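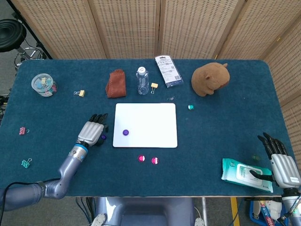 Elikem Ankrah says more demonstrations won't fix it, and I half believe him, but I'd like to hear it from people who don't share an office with me.

We're teaching a two-armed robot to put magnets on a whiteboard by having a person steer it and recording what happens. The plan from Workdale was 2,000 examples. We don't have all of them yet, and the policy trained on what we do have is poor. It goes for the first magnet fine, then hovers. Sometimes it drops the magnet beside the board and carries on as if the job was done.

Workdale's answer is to keep recording. Their rep says things "usually click" at the full count. I asked what that was based on and got a slide. Do I keep paying operators to reach a number somebody picked in a sales meeting, or stop now and change how we collect? We have 3 operators on the day shift, and the table gets reset by hand between takes.

Posted by Flostance_lab
Edited to add: yes, the other items on the table are there on purpose, they get moved between takes. No, I can't share the recordings.

7 replies, showing the most helpful

Yaa Dankwa

Stop and watch what you've got before you record another minute. I mean sit down and watch it, with the sound off and something to write on. I did this in November on a sorting job at Arville after being told for months that the trouble was volume. It wasn't hard to find. One operator paused over every object before closing the hand, because that's how she'd been trained. Another never paused. A third put things down wherever was handy and nudged them into place afterward. The model had learned to pause, and then had no idea how to leave the pause. Your hovering sounds a lot like that, though I can't know from here.

What I'd try, in this order:

Pull 21 takes at random and have someone who didn't record them mark each one good or bad. If you can't agree on what "good" is, neither can your model.

Write down when a take ends. Is it when the magnet touches the board, when the fingers let go, or when the arm is back at rest? I'd bet your operators have different answers.

Throw out the bad takes and train again on what's left. It's cheap and it will tell you more than the slide did.

Then record some recoveries. Start with a magnet already dropped beside the board and have the operator pick it up and finish. If every take is a clean one, the model has never seen its own mistakes and has nothing to copy when it makes them.

I wouldn't promise you any of this gets you a working robot. I've cleaned up a set and watched the score barely move. You'd at least know what you were paying for.

Du Plessis user

We bought the full package and it works great. Just finish the 2,000, you can't judge it halfway.

Reply from Flostance_lab: Works great on what? Same objects and same table you recorded on, or something new?

Reply from Du Plessis user: Same table. We haven't tried new objects yet.

magnetfisher7

Mostly agree with Yaa but check your camera timing too. If the pictures and the arm positions are even a little out of step, the hand closes late in every example and no amount of watching will show it, you have to plot it. Ours was off from the first day. Also who decides where the items go on each reset? If it's the operator, they'll drift toward layouts they find easy. Have a script pick the spots and make people follow it, they'll grumble.

Reply from Flostance_lab: Operator decides. OK. I'll look at that and pull the takes this afternoon. Not canceling the contract yet but I've asked for the recording to stop until we've looked.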